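From: Siham Saber
To: textile-storage list
Date: 06/08/2020
Subject: Re: Relative humidity in small storerooms, buffering vs. active drying

Fadwa, thanks for the logger settings. Replies inline, then a longer note on the buffering question.

> On the sampling interval: we went to 15 minutes in January and I see no reason to go back. At one hour the Stetar units miss the short peaks after the door is opened, and those peaks are what you are trying to measure. Memory is not a problem. Ours hold 3265 readings, so you need to download once a month at that rate.
>
> On your buffering question, I would not add silica gel to a room with that leakage rate. You will be regenerating it constantly. Seal first, measure again, then decide.
>
> Fadwa Abdel Rahman

Agreed on the interval. I have changed both loggers to 15 minutes. One correction to my first message: I gave the room volume as 136 cubic feet, which is the volume of the closet alone. The closet and the anteroom share air through a louvered door and should be treated as one space. I have not measured the anteroom yet, so please disregard the air change figure I posted.

On sealing, I have done the closet door (compression gasket on three sides, drop seal at the bottom) and the pipe penetration behind the shelving. The window is still the original sash. It is on an exterior wall and it leaks. I can feel it by hand on a windy day, and the logger on that side drifts with outdoor dew point with a lag of less than two hours. The logger on the inner wall barely moves over the same period. That difference tells me more than either absolute reading does, given that I have not yet checked the pair against each other in a salt jar.

On buffering, the contents already do a good part of the work. Cotton and wool take up and release a lot of moisture, and a densely filled closet will damp a daily cycle without any gel at all. What defeats this is packaging. Textiles in tied polyethylene bags are cut off from the room air, so they contribute very little buffering, and whatever moisture was in them at packing stays in with them. If the outer surface of the bag then cools, you can get condensation on the inside face. Corrugated board does the opposite. It exchanges freely with the room and has a useful capacity of its own, though I would not count on it next to anything acid-sensitive.

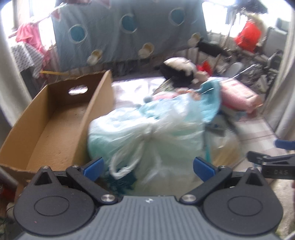
*Cardboard box, tied plastic bag and soft items, patterned curtain behind.*

My current plan is to take everything out of sealed plastic, let it sit in the conditioned room until the weights stop changing, and repack in unbuffered tissue and board boxes with loose lids. Wool and silk go in first. I will weigh one bundle of each fiber type daily and log the results. If anyone has a better stopping rule than "two equal readings in a row," I would like to hear it. The scale resolves to one gram over a 3000 gram range, so small bundles will look stable before they are.

On active drying, I looked at two compressor dehumidifiers, the Skodo and the smaller Vasseur. Both lose most of their capacity at low room temperature, and our closet is unheated from late fall. A desiccant rotor unit would hold up better, but it adds heat, and a warm supply stream into a small closed space will lower RH at the sensor faster than it removes water. I do not want a humidistat cycling on that. If we do buy one, it will sit in the anteroom, ducted away from the shelving, with the sensor on the far wall.

Three open questions for the list:

1. Has anyone used the Londel film on a sash window as a temporary vapor barrier, and did the adhesive come off painted wood cleanly in spring?
2. Is there a published sorption curve for mixed cotton/polyester batting? I have figures for pure cotton only.
3. For those running passive closets, what RH band do you accept before you act? I have been using 45 to 60 percent and am willing to widen it at the low end.

Fadwa, could you also send the calibration sheet you mentioned, the one with the magnesium nitrate point? The copy in the archive opens with the second page missing.

Siham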